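Wallow Two-Finger Hand Gripper – Setup, Care and Repair
Equipment page, Jallcombe Handling Laboratory

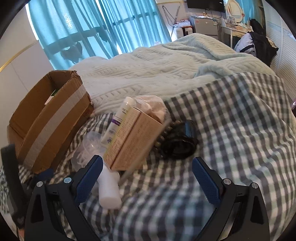

The Wallow is issued to operators in matched sets, each with a carrying case, a spare pair of finger pads and a printed service card. It is used to record handling tasks in ordinary rooms, and the recordings are later used to prepare the arm in the Flumer cell for the same work. A worn pad or a loose finger affects both ends of that process. Operators are therefore asked to read this page before the first session and to return to it whenever a part is changed.

The laboratory maintains the Wallow under the direction of Melina Tzanetos. Repairs beyond those listed on this page are carried out by Lefteris Kourkoulas at the Jallcombe bench.

Parts the operator may service

Each finger is a black, tapered part with an angled tip and a blue textured pad on its inner face. The crosshatched surface of the pad does the gripping, and it is the part that wears first. Silver screws are set into the black finger frames, two on each side. The operator may remove and refit pads and may tighten the frame screws. The trigger linkage, the camera mount and the handle casing are sealed with a paint mark and must not be opened outside the bench.

Setting up before a session

Place the case on a firm surface and remove the gripper by the handle. Lifting it by the fingers puts a side load on the pivots and is the most frequent cause of misalignment seen at the bench.

Open the fingers to their full width and look along the pads from the handle end. The two tips should sit level with each other. Close the fingers slowly and confirm that the pads meet along their whole length, with no gap at the tip or the heel. A strip of ordinary paper held between closed pads should resist a light pull at both ends.

Wipe the camera lens with the cloth supplied. Start a short test recording and check that both fingertips remain in view through a full opening and closing. If one tip leaves the view, the camera mount has moved and the unit must go back to the bench. Do not bend or shim the mount.

Record the unit number and the pad set on the session sheet. Sheets without a pad set number cannot be matched to the wear log and will be returned to the operator.

Choosing a work area

Household sessions are carried out on whatever surface the task calls for: a bed, a desk, a shelf or the floor. Soft bedding gives way under the fingertips, and on such surfaces the operator should approach at a low angle and avoid pressing the tips down into the cloth. Knitted blankets deserve particular care – a raised loop can catch at the edge of a pad and lift it from its seat. Thin plastic bags and tissue should be picked up with the flat of the pads, well back from the tip.

Cleaning

Pads are cleaned at the end of every session with a damp, lint-free cloth, working along the texture and then across it. Household powders and lotions leave a film that reduces grip. Where a film remains, use mild dish soap in warm water, rinse, and leave the pads to dry for 30 minutes before closing the fingers. Alcohol, solvent and furniture polish must not be used.

Replacing the pads

Pads are replaced after 12 sessions, or sooner if the crosshatching has become smooth at the tip. Both pads are changed together, and pads from different sets must not be mixed.

Open the fingers fully and engage the trigger lock. Lift the old pad from the heel end with the plastic tool in the case. Remove any adhesive left on the finger face; a fingernail is sufficient, and metal blades are not permitted. Seat the new pad at the tip first and press it down toward the heel. Close the fingers on a folded cloth and leave the unit overnight.

Frame screws

Check the frame screws by hand at each pad change. A screw that turns under light pressure should be brought snug with the driver in the case and no further. The finger frames will crack if the screws are overtightened, and a cracked frame cannot be repaired. Screws that work loose again within the same pad period should be reported.

Faults and what to do

Fingers slow to open: clean around the pivots with a dry brush. Do not oil.
Pads meet only at the tip: return to the bench.
Pads meet only at the heel: check that both pads are fully seated, then repeat the paper test.
Clicking when the trigger is released: stop work and return to the bench.
Pad edge lifting: replace both pads. Do not glue.

Ordering and returns

Replacement pads are ordered from Karamanlidis under part number 493. Complete finger assemblies are part number 436 and are fitted at the bench only. Units sent for repair should be packed in their own case with the trigger lock engaged, the used pads left in place and the latest session sheet enclosed.

All units are recalled for a full inspection each January. Page last revised Saturday, August 20, 2022.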